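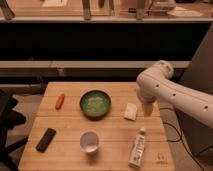
Gripper comparison, tabletop set, entry 3
19/11/2022

Purpose. To compare the Dolta parallel gripper with the Trostik fingers on the standard six-object set, using the same arm, the same controller settings and the same fixed camera. The Pálfi suction cup was left out of this entry and will be treated separately.

Object set. Orange-red toy, green bowl, white block, black remote control, white cup, squeeze tube. Positions were set by eye in two loose rows. Colleagues repeating the work should note that the block belongs at the right of the back row and the tube at the right of the front row, cap toward the rear.

Settings. Closing force limit 44 N. Approach height 80 mm above the tabletop, straight descent, wrist rotation permitted. Controller software is the Funisent build installed in April, unchanged.

Results. A total of 227 grasp attempts were logged with each set of fingers. The two performed alike on the block and the toy. The Dolta fingers were better on the remote control, where the Trostik tips tended to ride up over the long edge before closing. The Trostik fingers were better on the bowl, gripping the rim with one finger inside. The cup gave no trouble to either, provided the approach was centered on the opening.

The squeeze tube remains the weakest item. Both sets held it well near the cap. Near the crimped end the body gave way and the grasp point moved during the lift. Lowering the force limit helped the Dolta fingers slightly and made no difference to the Trostik.

Camera. White objects are still segmented less reliably than the others under the warm lighting. On several attempts the mask for the block took in part of the finger, and the estimated center moved toward the gripper. Exposure was left alone so that the results remain comparable with entry 2. The log now stands at 839 attempts over all entries.

Open items.
Repeat the tube with the grasp point fixed at the cap end.
Check the Trostik finger pads for wear before the next session.
Record a short series with exposure reduced, block and cup only.
Confirm whether the force limit is applied before or after the filter in the controller. The manual is unclear on this point.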